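Chores Corner: can a machine clear the table yet?

Every few months I go back to the same question, and every time I have more fun with it than I should. Can a machine do the small jobs we all do without thinking? The dishwasher people solved one chore by putting it in a box. Everything outside the box is still up for grabs, and this issue I want to talk about the humblest one on my list -- a tabletop, a cloth, and a few things that need to stay where they are.
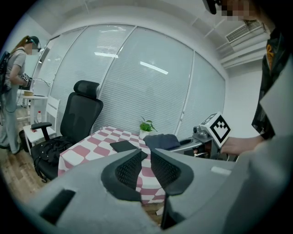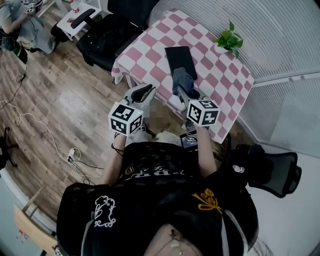 Hand-held grippers at a table with a checkered cloth and a potted plant.

What I love about hand-held grippers is that a person does the thinking while the tool keeps the limits of a robot's hand. You get two fingers and no fingertips to speak of. Try it at home with a pair of kitchen tongs and a dish towel! I did it on Friday, and I was clumsy for a good while before I found out that you want to pinch a towel by a corner and let gravity do some of the work. (My tongs also went straight through the butter, but that's another column.)

Cloth is still the hard part. A phone keeps its shape when you pick it up, and so does a flowerpot. A rag is a different thing each time you let go of it, and the machine has to look again and work out where the edges went.

The good news is that things are moving. The Bromus team wrote to tell me their arm now wipes down a cafe table in 278 seconds, which is slow, but it goes around the sugar bowl and that made me very happy. Stillar ran 200 tries at picking up a single crumpled towel and got a clean grab on 67 percent of them. A year ago they wouldn't give me a number at all. And Ninex, who work on the shop-floor side, have an arm that sorts rags into bins next to a parts washer. They keep the lighting the same all day and the bins bolted down, and I think that's a perfectly fair way to start.

So, are we there? For a fixed bench with the same rag and the same bin, pretty close. For a kitchen table on a school night, with homework on it and a plant somebody moved, no, and I'd want a person in the room for a long while yet.

I'm visiting the Yeoh workshop in February to watch them try folding, which everybody in this field talks about the way hikers talk about one particular mountain. If you have a chore you'd like me to ask them about, send it in. So far fitted sheets are winning by a mile.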